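Offset credit for the trainer buy: who gets the seats?
Suppliers & Subcontracting board, page 1 of 1

ridge_runner_tooling
So the Durrani trainer program finally put out its supplier packet in July and I have now read all 139 pages of it, which I do not recommend. For anyone who bid on the last round: the offset rules are different. The old deal let a prime claim credit for pretty much anything with a rivet in it. The new one only counts work that ends up on the airplane, plus training, plus something called "enduring capability," which gets four paragraphs and no definition.

My shop makes brackets. We have made brackets for 2 primes and one very fussy helicopter outfit. Is there any point in a small place going for the seat frame package, or is it already promised to Prasuser like everything else?

hkoster
It is not promised to Prasuser. It is heavily implied to Prasuser.

Henk Koster here, I sign my posts, I am old. I spent a long time in offsets on the buyer's side and the trick is to read the annex on batch sizes before you read anything else. If the first lot is small they want a shop like yours. If the first lot is big they want a shop like yours to be owned by somebody.

ridge_runner_tooling
First lot is 90 shipsets. Which is that?

hkoster
Annoyingly, it is in between.

felista_m
I have to disagree with Henk on the annex. We bid on the last lot going by batch size and got beaten by a company that had never cut a seat track in its life but had a training school attached. The credit multiplier on training is what wins these. Look at the table near the back. An hour of classroom is worth more than an hour of machining, and nobody's end mill ever broke in a classroom.

(Felista Muli, quality side, currently between audits and enjoying it.)

hkoster
The multiplier was cut. Read it again, the footnote.

felista_m
I read the footnote. The footnote says the multiplier is cut for training done outside the country. Ridge is inside the country. Put your glasses on.

hkoster
Glasses are on. I withdraw half of it.

tetateo_fan
Sorry to wander in, but is Tetateo bidding on this? They did the ejection seat mockups for the Eden demonstrator and I thought those looked great.

ehsan_r
They looked great because they were mockups. I worked on the real ones after. Nothing lined up with anything and the drawings were in two different units on the same sheet.

To the original question: yes, bid, but ask for the small parts only. Frames will eat you alive on inspection. Every weld gets looked at by the prime, then by the ministry, then by a third person whose job I never learned. Small parts get one inspection and a stamp. You can live on small parts.

ridge_runner_tooling
Small parts is what we do, so that suits me. What I can't work out is the paperwork on foreign object control. The packet says every container on the floor has to be on a register, and emptied and looked at between jobs. We have a lot of containers. Most of them started life as something else.
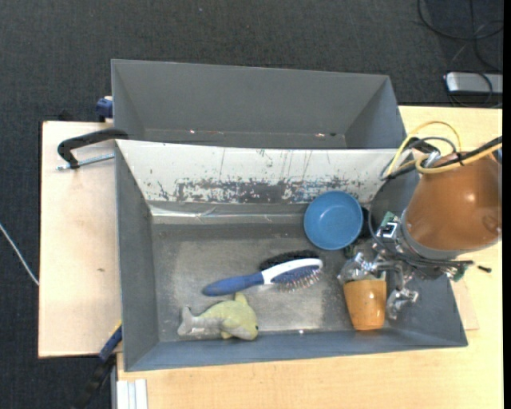 Gray bins on the light wood top, tape along the bottom seam of the white panel.

Would a setup like that pass, or do I have to go buy the catalog kind with the molded-in part numbers for the price of a used truck?

felista_m
Speaking as someone who has written people up for less: the worn paint is what I'd flag. Anything that can come off into a parts bin is a foreign object waiting for its big day. Tape too. Strip the panel, leave it bare or powder coat it, and find something other than tape for the seam.

The register itself is easy. A spreadsheet and a number on each bin. They want to see that you have a system and that the system is dated.

ehsan_r
Agree on the paint. Disagree on the tape. We ran taped seams for years under a much meaner auditor than Felista and the rule was simply that the tape is on the check sheet and gets replaced on a schedule. If it's written down it's a process.

felista_m
There is no meaner auditor than me.

And "if it's written down it's a process" is how I once found a process for ignoring a leaking roof. It had a revision letter.

ehsan_r
Was the revision current?

felista_m
It was, and I'm still mad about it.

hinamoh
Late-night lurker, first post. I'm on the purchasing side at a second-tier supplier so I see these from above. A few things that might help Ridge:

The registration form asks for annual capacity in hours. Don't put your theoretical number. Last round somebody put every hour the building was standing and got asked to prove it.

They will ask for a work share letter from a prime before the bid closes. Start now. Prasuser takes forever to answer, and when they do it's from an address you can't reply to.

Also, the part count for the small items package is 2,029 line items, but almost 90 percent of that is hardware you would buy in. Don't faint at the spreadsheet.

Hina Mohmand

ridge_runner_tooling
I had in fact fainted at the spreadsheet. Thank you.

hkoster
Good post. I'd add that the work share letter can come from a first-tier supplier as well, it doesn't have to be the prime. Danish Talpur at the industry association used to keep a list of who would sign one. He may still, if he hasn't retired to somewhere with no phone signal, as he kept threatening.

tetateo_fan
So is Tetateo bidding or not?

ehsan_r
I hope so. It would help everyone else's score.

ridge_runner_tooling
Update for anyone keeping track. Got hold of Danish, he has not retired, he does still have the list, and it is a paper list. He read me three names over the phone and spelled one of them two ways. I'm calling all three spellings tomorrow, so four calls.

Panel is coming out for stripping. Jury's still out on the tape. I've started the bin register and I'm up to the back wall, where I have found a container full of brackets for the helicopter people that they swore up and down we never made.

felista_m
Do not ship those.

ridge_runner_tooling
Wasn't going to. They're on the register now.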